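Home Reviews Software Hardware Notes About
Search reviews Go

Curell two-hand gripper kit with Bumo training software
Reviewed by Marlene Vogler
April 27, 2020

I have been using the Curell kit since September, first with one gripper and then with the pair. It is sold for collecting demonstrations by hand. You hold a gripper in each hand, do the task yourself, and the recordings are used to train a policy that later runs on a pair of arms. We had been collecting with a leader-follower setup before this, and I bought the kit to find out if we could stop.

The short version is that collection is much faster, the recordings need more cleaning than the manual admits, and the trained policy does well on some parts of a task and badly on others. I would buy it again for lifting, opening and placing. I would want to see more before I bought it for anything that depends on how hard you push.

What you get

The kit has two hand-held grippers, two finger sets, the marker plates, cables, a calibration board and a license for Bumo, which handles recording, time alignment and training. The arms are not included. Ours are from Furnival and were already in the lab. Curell supplies an adapter so that the same fingers fit on the arm, and you should use it. We tried a printed copy of the fingers for a while and the policy was worse, most likely from a small difference in the pad.

Setup took an afternoon. Most of that went to getting Bumo to see both grippers over their own cables and agree on the time. The manual puts the time alignment step after calibration. Do it before. If the clocks drift, calibration passes anyway and you find out much later, when the left hand in playback is closing on something the right hand has not brought over yet.

The task

I picked a parts organizer as the main test. It is a cheap plastic box with a lid that folds back. One hand has to steady the base while the other deals with the latches and the lid, and the whole thing is light enough to slide if you get it wrong. Our old setup was bad at this. People fought the leader arms and the box ended up at the far side of the table.

I split the task into three stages and scored them apart: release the latches and open the lid, place a small part in a named compartment, close the lid and latch it again.

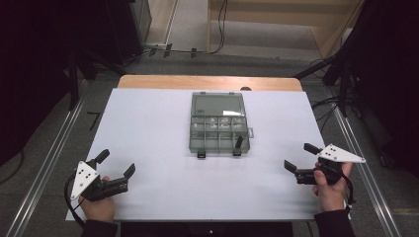
Tracking is the part of the kit I was most doubtful about, and it has held up well. Position comes from fixed cameras reading the markers, with the sensors inside the grip filling in the short gaps. Bumo draws both grippers on the screen while you record, and a gripper turns yellow when the estimate is poor. With the triangular plates sitting on top of the grippers and your hands coming in from either side of the box, the dots stay in view for most of a normal reach. I lose them when I roll a wrist outward to get at a latch. The fix is to bend at the elbow and keep the plate facing up, which feels odd at first and becomes habit after a day. The grips are a little thick for me. The trigger has a good even pull and the opening width it records matches what I measured with calipers.

The cables are a nuisance. Each gripper has one coming off it, and if it drags over the table edge you feel it in the wrist. It also shows up in the recordings as a small hitch. We hung ours so that they drop straight down behind the hands, and that was enough.

Collection speed

We ended up with 291 demonstrations that I considered good enough to train on. They came from three people over several sessions. With the leader arms I would have planned on most of a month for that number, and I would have had complaints. With the hand grippers a new person can do a decent demonstration in the first session. You feel the latch let go through your own fingers, and you don't try to pull up a lid that is still held down.

That has a downside. Because it is so easy, people move fast and do things the arms can't follow. Bumo has a filter that checks each recording against the reach and joint speed of the arm you name, and it flags the ones that fail. Turn it on from the first day. I left it off for the first batch and had to throw out far too much. The filter is also a bit blunt. It rejects a whole recording for one quick wrist movement at the end, after the task is done, when the person is simply putting the gripper down. You can trim those by hand. An automatic trim would save a lot of clicking.

The other thing I would change is the episode button. It is on the left grip only, just where the thumb rests, and it gets pressed by accident. Curell told me this is known and offered no date for a fix. We put a ring of foam tape around it.

Results

Each stage was run 40 times on the arms, with the box put down in a new spot and at a new angle each time, inside an area I had taped out beforehand and kept the same for all runs. The tape came up before the runs started, so the policy never saw it.

Opening worked 39 times out of 40. The one failure was a lid that came halfway up and dropped back. The policy then waited over it and did nothing until I stopped the run.

Placing a part in the right compartment worked 65 percent of the time. Most of the misses were parts let go over a divider, so that they went into the cell next door. The dividers are thin and see-through and the wrist camera does not get much from them. I tried the same policy on an opaque box of the same layout and it looked steadier, though I ran too few of those to give a number I would stand behind.

Closing was the weak stage. The lid came down most of the time, but the latches often did not snap. I am not giving a score for this one, as we changed the finger pads partway through and I don't think the two halves can be added together. With the newer pads it was better. It was still the stage where I kept a hand near the stop button.

My reading is that opening can be learned from position alone, or close to it. Latching can't. When I close a latch by hand I press until it gives, and how hard I press is not in the recording. The kit saves where the fingers were and how far apart they were. The policy copies the position, stops a hair short, and counts itself finished. Flellon sells a pad with a pressure sensor in it that is said to fit these fingers. I haven't tested it.

The view from the gripper

Bumo trains on the wrist cameras by default, one per gripper, and leaves out any fixed view of the table. I was skeptical and tested it both ways. Adding the fixed view made no clear difference on opening and made placing slightly worse, so I went back to the default.

The main weakness of the wrist view is that it takes in a lot of the room. At a low angle you get the table, then whatever is past it, and the policy will learn from that if you let it. Our first model was trained on sessions with everything in one arrangement, and it got noticeably worse after the furniture was moved. Vary the background during collection. Push chairs about, change the lights, and turn the table if you can. 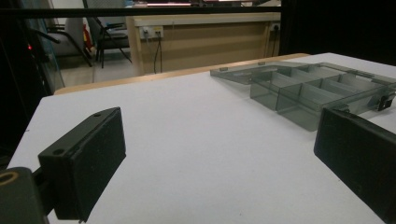
Bo-ram Do read a draft of this and disagreed with me on the last point, saying that varied backgrounds had done less for the placing stage than varied box positions, and that with a fixed budget of recordings the positions should come first. The same note said I had been too kind about the filter, and that anyone using slower arms than ours should expect it to reject a third of what they collect.

I have no quarrel with the first part. We did both at the same time, so I can't separate them. On the filter I can only speak for the Furnival arms.

Durability and support

Nothing has broken. One finger pad started to peel at a corner and was replaced without argument. The screws that hold the marker plate work loose, and a loose plate ruins calibration without any warning from the software. Check them before each session, or use thread locker.

Support answers by email, usually the next day, and the replies come from people who have used the kit. The manual is behind the software by at least one version. Several menu names in it no longer exist.

Who should buy it

If you have arms already, and someone who can look after the training side, the kit will get you usable two-hand data quickly. It suits a small group that wants to try a lot of tasks and drop the ones that don't work. If you have only one arm, buy the single gripper version and save the money, as the second gripper can be added later and calibrates the same way.

If your task ends in a snap, a click or a tight fit, ask Curell for a loan set first and try that step before any other. Bring your own part to the trial. The demo objects they send are all large and soft.

Settings I ended up with, for anyone comparing: reach filter on, wrist cameras only, recordings trimmed by hand at the end, newer pads on both the hand grippers and the arms. Calibrate again any time a plate has been off.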